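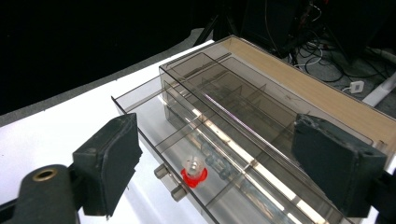 ABOUT US

Hitberg sorts out small offices. Desks, supply closets, filing, the drawer with the dead batteries in it. Yabsira Jemal started the firm after 20 years as an office manager, much of that time spent watching expensive storage systems get bought, admired and ignored.

We are wary of our own trade. Most clutter advice is a sales pitch for containers. A smoke-tinted acrylic organizer with long compartments looks good on a white tabletop, but it won't decide who orders the toner. We sell very few products for that reason, and we earn no commission on the ones we suggest.

How we work

We visit, we ask who uses what, and we throw things out with your permission. A standard job takes 3 visits. The last one comes 40 days after the second, when the labels have started to peel and people have gone back to their old habits. If the new setup has failed by then, we change the setup. We don't hand out posters about discipline.

We have no certificate on the wall. Several groups offered us one for a fee.

Where we are

Our office is in the Beyene Building, Suite 978, above the Povimari print shop. Use the side door after five. We closed our second branch, on Brodeto Street, last October. It was losing money and the parking was terrible.

First calls are free and short. We may tell you that you don't need us.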